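Chapter 5
Comparing Grippers

A gripper that does well in a catalog may do badly in your bin. The figures printed by a maker, such as payload, stroke and closing force, tell you what the hand can do with a part it already holds. They say little about how it reaches a part lying against a wall or under another part. This chapter is about finding that out for yourself.

We will follow one comparison from start to finish. The Plavdale lab had two hands to choose from, the Trollska and the Vekard, and one job: picking mixed light items out of a metal bin. Each hand made 100 attempts on the same arm, with the same items and the same lighting. The bin was clamped to the table. A bin that slides even a little between attempts will spoil the results - and the change is easy to miss.
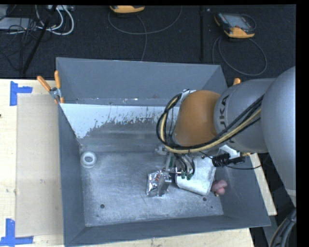
Severino Segura objects that 100 attempts is too few when the items are soft, as crumpled paper or foil never lands the same way twice, and he would rather see 30 attempts on each item, counted separately. His point is a fair one, and Section 5.2 works through both ways of counting.

Before any attempt is made, decide what counts as a success. In this chapter an item must be lifted clear of the bin and held for 5 seconds. An item that is dragged up the wall and dropped is a failure, and so is a pick that brings up two items at once. Write the rule down and keep it the same for both hands.

Section 5.1 covers the choice of test items. Section 5.3 deals with camera placement, and Section 5.4 with the Mihăilă score sheet, which is used again in Chapter 6.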